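Drotville Tap Week Is Back, and I'd Love Your Company

DROTVILLE, 25/06/2022

Hi everyone! Aurelia Lungu here, writing from the back office at Barbu, which is the café on the corner of Custow Street if you haven't been in yet. I usually leave the announcements to people who are better at them, but I've been talking about water at my own counter for so long that my partner in all this, Renzo Cocco, told me to sit down and put it in writing.

So, the news: Drotville Tap Week returns next month, and it's free. For one whole week you can walk into any of the 14 cafés, bars and shops taking part and try a glass of plain tap water next to a glass of whatever filtered or bottled water that place likes to serve. You sip, you pick a favorite, you fill in a little card, and you get on with your day. No purchase needed (though I do make a very good plum cake, and I'm going to mention it every chance I get).

The whole thing started in February, on one of those dead gray afternoons when no one comes in. Renzo and I got into an argument over whether he could tell our tap water from the bottled kind he'd been hauling home every week. He was sure he could. We poured, I turned the glasses around while he faced the wall, and he got it wrong. Then he got it wrong again. Then he asked for a cracker and a fresh glass, and by closing time there were six people at the counter doing it too, all of them arguing.

We ran a tiny version that same month, with 2 places taking part, and 60 people turned in cards. I still have them in a shoebox. My favorite one says "tastes like my grandmother's kitchen" and I have no idea if that was a compliment. 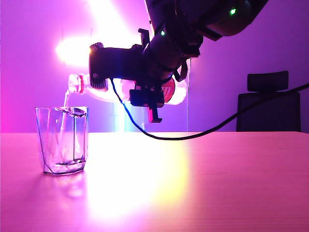

This time we've got proper help. Trustex, the local kitchen supply company, is lending us 800 glasses, so every place can pour into the same kind and nobody gets swayed by a fancy stem. They're also printing the cards, in big type, after my mother told me last time that she needed a flashlight to read hers.

A few practical things, as I know people will ask. Tastings run during each shop's normal hours, so check before you make a trip. Kids are very welcome, and in my experience they're the best tasters in town. The water is served at room temperature, no ice and no lemon — I've already had complaints about that and I'm not budging! Cold hides a lot of flavor, and lemon hides the rest. If you want ice afterward, ask nicely.

There's an opening evening here at Barbu too, with a short talk from Renzo on why the water on the hill tastes different from the water down by the station. He says it's the pipes. I say it's the hill. He has made a chart, so bring questions, and please make a few of them hard ones. Seats are first come, first served, and the step at the front door has a ramp now, which I'm very happy about.

We'll also have a map at the counter showing every place in town where you can fill your own bottle for free, any day of the year. Quite a few shopkeepers were glad to be added once we asked, and some said they'd been doing it for years without a sign in the window. If you run a place and want to be on it, come by or leave a note with whoever is on the till.

The results will go up in our front window after the last day, along with the best comments from the cards (unsigned, I promise).

For interviews, or to add your shop to the map, ask for Aurelia Lungu or Renzo Cocco at Barbu, Custow Street, Drotville. Mornings are best for me. Renzo prefers afternoons.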